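Review: Daketance play kitchen as a bench for a student robotics club
Posted 16 Jul 2019

Our club bought the Daketance kitchen in June to replace a taped-off tabletop. The task set is pick and place around a stove and sink, run by students in pairs. It has now logged 297 runs with the Kandow arm and its stock gripper.

Layout

The cooktop and sink share one white counter, with a wide strip of bare counter between them. That strip is the most useful part of the unit. The first exercise is to hold a green block over the cooktop without touching the surface, and the spare counter leaves room for a bad approach.

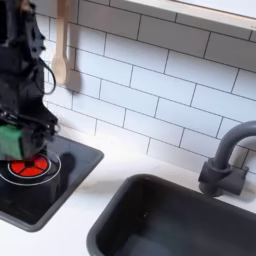
Assembly took two students 83 minutes. The instructions are clear except for the shelf step, where the left and right brackets are labeled the wrong way around. Dry fit them first. We bolted the base to a Gavalas bench, and it has not shifted at normal arm speeds.

Surfaces

The cooktop is glossy and picks up reflections and the arm's own shadow. Students using color thresholds had to retune whenever the lights changed. The matte gray sink gave less trouble.

Clearance is the main limit. The hood sits over the stove, and the utensils hanging under it reduce the space further. With the steel pot on the stovetop, the arm has to come in from the sink side - we wrote that into the club rules. The yellow cube goes to the left of the pot as the far target, and the green bottle shape stays on the right.

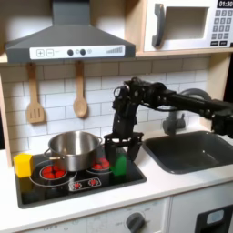
Durability

One hook worked loose after 500 gripper cycles and was glued back. The Dolov kit we tried last year lost a door in less time.

Verdict

Good value for a club with one small arm. Not suited to anything with a long forearm, unless you are willing to take the hood off.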